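About Us

Dilier is a small bench-test shop. We try out grippers, arms, cameras and controllers so you don't have to buy three of each and find out the hard way. Been doing it since a February when our founder, Chrysanthi Kalogeropoulos, got tired of reading spec sheets that all said the same thing.

What we do

Side by side comparisons, mostly. Same arm, same parts, different fingers. Or same fingers, different controller. Every gripper gets 400 picks before we write a word about it. Small parts, awkward parts, stuff that rolls. Takes as long as it takes.

Reports run 10 pages, no more. Grip force, misses, drops, cable routing, how annoying the software was to set up. Yes we score that. Chrysanthi insists.

We started with two-finger grippers only. Then a customer sent over a Trerkby and a Redik in the same box and asked which one to keep. (The Redik, for their parts. Would of been the Trerkby for anything flat.) Cameras came after that, wrist mount and overhead, then controllers.

How we work

Simulation first, bench second. Sim is cheap and nobody has to sweep up. We load the arm, drop in mixed parts, swap backgrounds and lighting so the camera side gets a workout too. Cylinders, cubes, thin sticks, long boxes with a narrow slot on top.

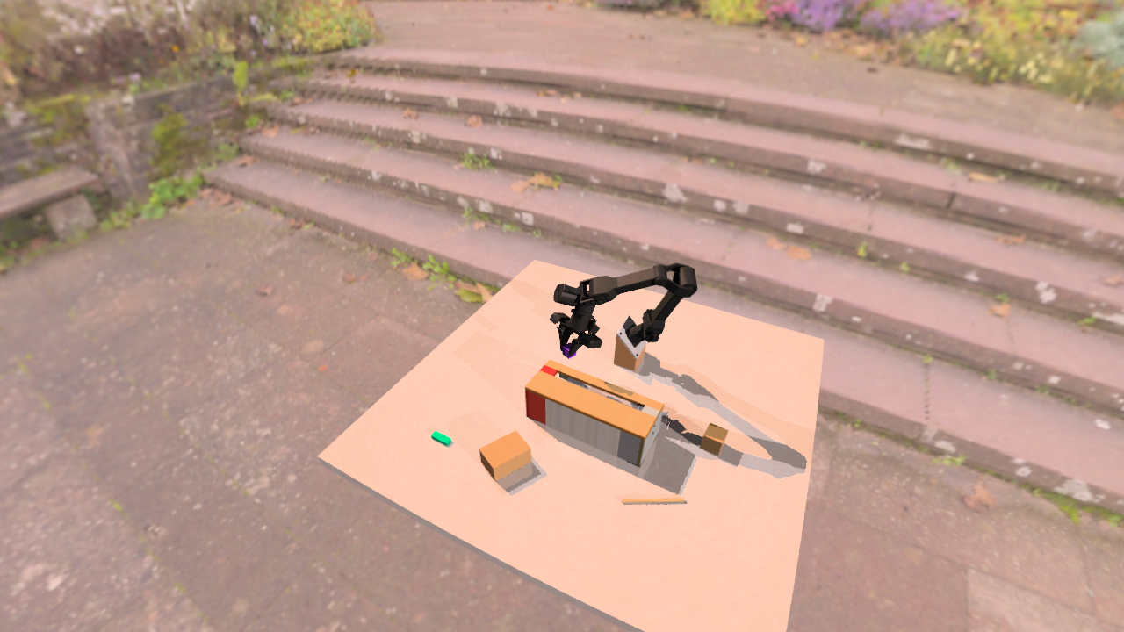

Whatever looks good there goes to the real bench for 30 days. Plenty doesn't survive. Finger shape matters more than people expect, especially picking up somthing tiny next to something tall. Shadows too, they throw off some vision setups badly and we write down which ones.

We don't sell hardware. No commissions either. If you send us a unit you get it back, with scratches.

Want something tested? Write to the shop, tell us the part, the arm and what's going wrong.

Recent
- Sikora controller: first impressions
- Redik vs Trerkby, the long version
- Wrist camera or overhead?
- Finger pads we keep reordering

Comments (2)

benchrat: any plans to test the Sikora with an older arm? ours drops the connection at startup

mlo_w: Read the Redik one twice. More on soft pads please!

Get new reports by email. Unsubscribe any time.

This site uses cookies to remember your settings. Accept / Manage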